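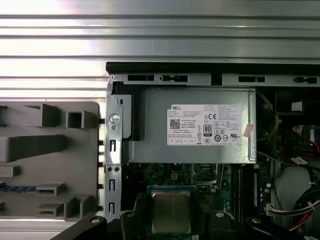 **Minutes, Trenell Terminal Users' Group, August**

**1. Previous minutes.** Approved, after the word "fiasco" was changed to "event" in item 4. One member asked that the word "fiasco" be kept in a footnote. Declined.

**2. The unattended accordion.** The airport's duty manager gave an account of the closure of the check-in hall. A hard black case was found next to the Vida coffee counter. The case was making a noise. An announcement was made asking the owner to come forward, but it was made in the hall and the owner was in the parking lot, arguing with the pay machine.

The hall was cleared and 50 passengers waited outside in the rain for two hours. The noise was a metronome. The accordion was unharmed and has been returned with a leaflet.

The group thanked the staff for doing the right thing and asked whether it might be done under a roof next time. The duty manager said the roof belongs to the bus company. Action: write to the bus company.

**3. Announcements.** Woltudus, who look after the speakers, say the parking lot can be added to the system for a fee. They did not say what fee. The group took this as a bad sign. Action: ask.

**4. Lost property.** Drimero has offered tracking tags for the lost property office at no charge for the first month. Discussion was long. The office reported that it has lost the sample tags.

**5. Coffee.** The Vida counter would like compensation for 5 trays of pastries left behind during the evacuation. The duty manager noted that the trays were full when the hall was cleared and empty when it reopened, and that only responders had been inside. No further questions were put. Action: none, by general agreement.

**6. Any other business.** A member asked if musicians could be given their own line at security. Not supported, 2 in favor.

Next meeting at 6:30 p.m. in the upstairs room. Please keep your bags with you.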